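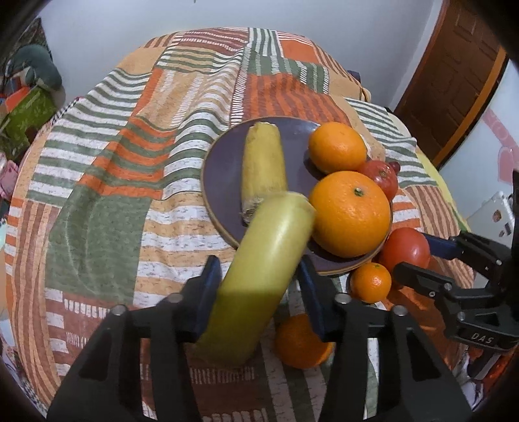 A banana held over the fruit plate in the blue-padded fingers of one gripper, with a second gripper at right.

Skukholm opened its doors in Clerncombe on Tuesday to show off what it calls the next step in household robots. What visitors got was 75 minutes of fruit.

The company, which rents the upper floor of the old Ondinwood building, had promised a look at "machines learning everyday work." The everyday work was a table with a patchwork cloth, a dark plate, and oranges, tomatoes and bananas to be picked up and put down. People did the picking up, using hand-held grippers with a camera on them. The recordings are meant to teach a robot arm to do the same thing later without anyone holding it.

The arm itself made one appearance, in the last part of the program, behind a rope. It was given 14 tries at moving a piece of fruit from the table to a plate and managed 3. Staff said the room's lighting was different from what it was used to. They also said the fruit was from a new store. Both may well be true, but a kitchen has windows and people do change grocery stores.

A handout given out at the door put the number of recordings so far at 3,963. It did not say how many of those were good enough to use, and when a visitor asked, the answer was that the team was "still going through them." The handout also left out how long one recording takes, what the people making them are paid, and how many more will be needed before the arm can be trusted near a bowl of soup.

The banana, a presenter explained, is harder than it looks. It bends, it bruises, and no two are shaped alike. An orange rolls away if it is pinched too high, and a tomato gives under the pads. That part of the talk was clear and worth hearing, and it probably did more to explain why there is no robot clearing the dishes in Clerncombe tonight than the promotional video that came before it.

The video, made by the design firm Räsänen, showed an arm setting a full breakfast table in one smooth run. Asked whether that was real footage, Skukholm said it was "a picture of where we are headed." A line saying so would have been useful on the screen. Several people in the second row were plainly under the impression that they had watched the product.

Visitors were invited to try the grippers for themselves, and the line for that was the longest of the evening. Most got the hang of it within a couple of goes. Children were better at it than their parents and had to be asked to give other people a turn.

Skukholm says it will hold a second open day in August, when it expects the arm to handle cutlery as well as fruit. It would not give a price or a date for anything a household could buy. Entry to the August event will be free, and the company says the arm will be given more time on the program.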